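Software Engineer, Bimanual Manipulation (Control and Planning)
Teltholm, Robotics Software Group

Teltholm invites applications for a full-time position on the Kullidik project, which develops control and planning software for paired robot arms handling thin, flexible sheets.

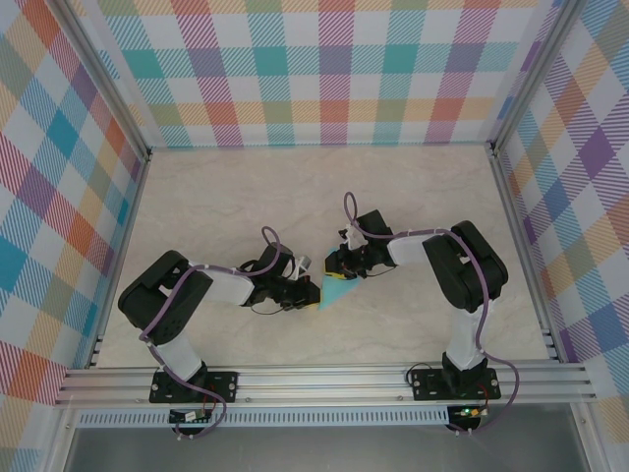
2 min read

The successful candidate will maintain the joint controller, which runs on 2 arms sharing one rail, and extend the Warrier motion planner to prevent collisions between grippers at close range.

Perception forms a substantial part of the role. Wrist camera views must be segmented reliably despite glare and patterned surfaces.
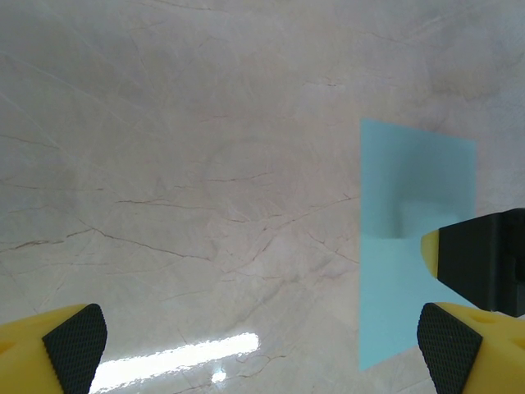 Wrist view: light blue sheet on a veined surface.

Applicants should have experience with C++ and Python, and with real-time systems. The regression suite holds 189 test cases, 83 of which cover two-arm coordination.

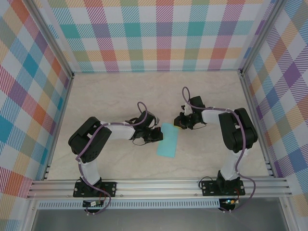 Familiarity with log replay tools is desirable. Training on Brernov, our internal replay viewer, will be provided.

Please send a resume and a cover letter to Evander Moffat, Hiring Manager, by 5 p.m. on the last Friday in October.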